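Last updated in January by Jana Kasten. Questions about the labels go to Tolera Gashaw.

# Findside chores, table set 2

Findside is a collection of recorded attempts at small household jobs, done by a pair of robot arms at a table. We started it to get a straight answer to a question we hear a lot: can a machine do this chore yet? For most of the jobs in this set, the answer is "sometimes, and slowly."

## What is in it

- 763 attempts, each with a pass or fail label
- 41 tasks, all written as one plain sentence ("stand the bag up", "put the cup in the basket")
- a time limit of 40 seconds per attempt
- notes from the person watching, where they wrote any

Attempts that ran over the limit are marked `fail_time`. They are kept in. Please leave them in if you report a pass rate, or say that you took them out.

## Folders

```
findside/
 attempts/
 labels.csv
 tasks.txt
 notes/
```

`notes/` is uneven. Carleen Costigan wrote a lot and Keith Ashby wrote very little, so a missing note means nothing.

## How labels were made

Two people labeled every attempt on their own. Where they disagreed, Jahangir Majumder made the call and the row has `settled = yes`. A pass means the job was finished the way a person at home would want it. A bag that ends up standing but crushed is a fail.

## Known problems

- The task names changed once. Old names are in the `alias` column.
- "Tidy the table" is too vague and the two labelers often split on it. Use it with care.
- Lighting was kept the same throughout, so the set says nothing about a dim kitchen.
- Speed is measured from the first arm movement - time spent planning is not counted.

## Bags

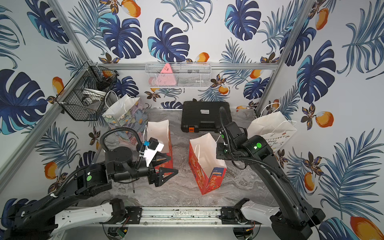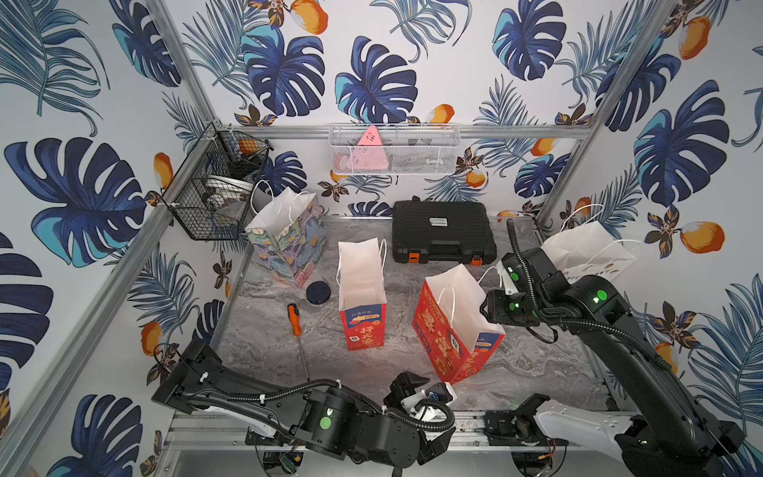
Paper bags are the hardest group in the set. A hard box keeps its shape when a gripper closes on it, but a bag folds, slides or tips, and then the plan made a moment ago is no use. String handles are worse, as they can flop to either side. The table holds several bags at a time, the red ones marked "100%" among them, with a black carrying case lying toward the back, so an arm also has to reach one bag without knocking the next. A person does this without thinking. We would not yet leave a machine alone with it.

## Use

Free for research and teaching. Please name Findside and the set number. If you find a wrong label, send the row number and a line on what you think it should be. Corrections go into the next set, and old sets are not edited.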